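Home | Data | Documentation | Contact

Grevard Household Food Purchase Diary: Data Card

Version 3, released 1/21/25

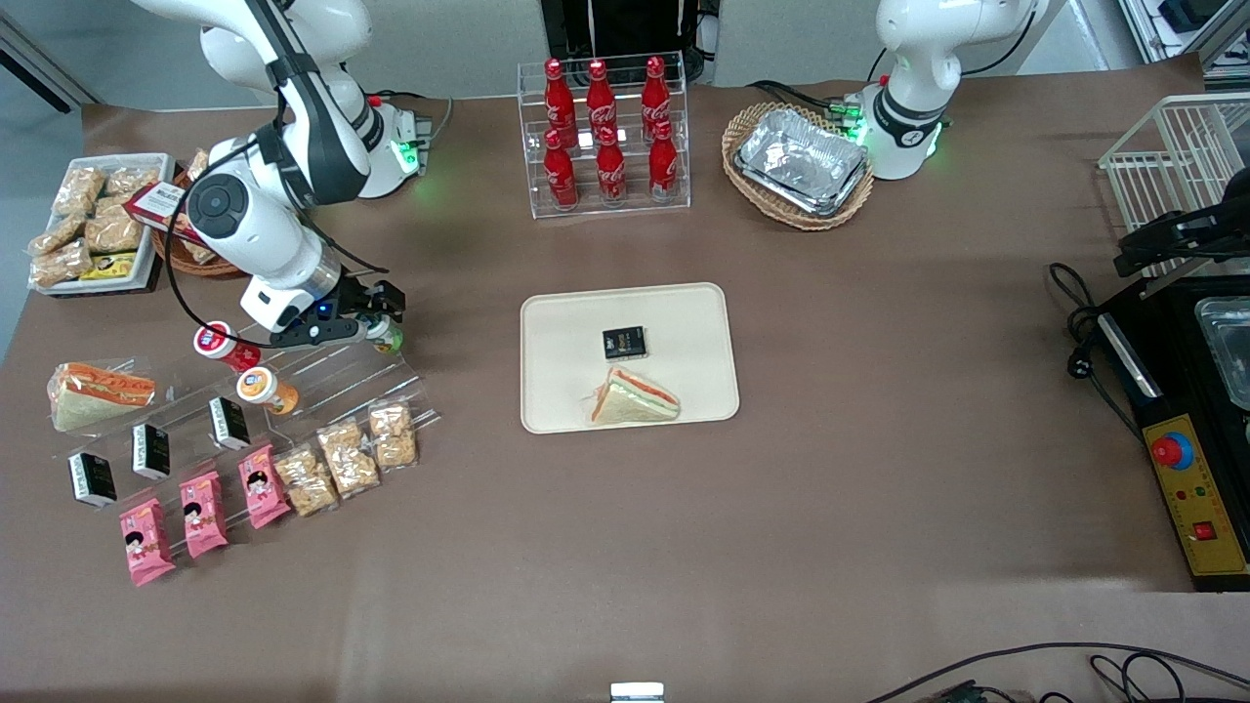
Figure 1. Food items and drinks on a tabletop, with a cream-colored tray at the center.

Summary

The Grevard Household Food Purchase Diary records what participating households bought to eat and drink at home over a period of 28 days. Each household kept a written diary and retained its receipts. The diaries were transcribed by the Hayes Office for Consumer Records and checked against the receipts where these were legible.

The release covers 80 households in the Grevard and Troltero districts. It is intended for teaching, for small studies of household spending, and for testing methods of coding free-text product entries. The sample was drawn from library mailing lists and does not represent either district as a whole.

Files

households.csv: one row per household, with district, household size and diary start week.
purchases.csv: one row per item bought, with the text as written, food group code, quantity, unit and price paid.
shops.csv: shop type and district. Shop names have been removed.
codebook.txt: definitions of all fields and the full list of food group codes.

All files are encoded in UTF-8. Fields are separated by commas. Missing values are left blank, and a zero in the price field means that the item was received free of charge.

Collection

Diaries were kept in December. Users should expect higher spending on sweets, drinks and meat than in other months. Meals eaten in restaurants, school lunches and food given to animals were outside the scope of the diary. Food grown at home was recorded only if it was exchanged or sold.

Coding

Food group codes were assigned by two coders working separately, Nélida Garrido and Rhydian Lewis. Disagreements were settled by Octavio Riquelme. The most frequent disagreements concerned flavored milk, ready-made sauces and mixed gift baskets. Gift baskets are entered as a single item under code 10 unless the receipt listed the contents.

Known Issues

Multipack quantities are not consistent. Some households entered the pack and others entered the single units. The unit field should be consulted before any totals are calculated.

Prices in the Troltero files include bottle deposits. Prices in the Grevard files do not.

Access and Terms

The data may be used for research and teaching without charge. Users may not attempt to identify households. Copies may be shared provided that this card is included. Requests for the original diary form should be addressed to Milagros Gaete, Data Services.

Suggested Citation

Hayes Office for Consumer Records. Grevard Household Food Purchase Diary, Version 3.

Related Items

Jestis Retail Price List: Data Card
Food Group Codes: Notes for Coders
Troltero Household Fuel Diary
Diary Form and Instructions for Households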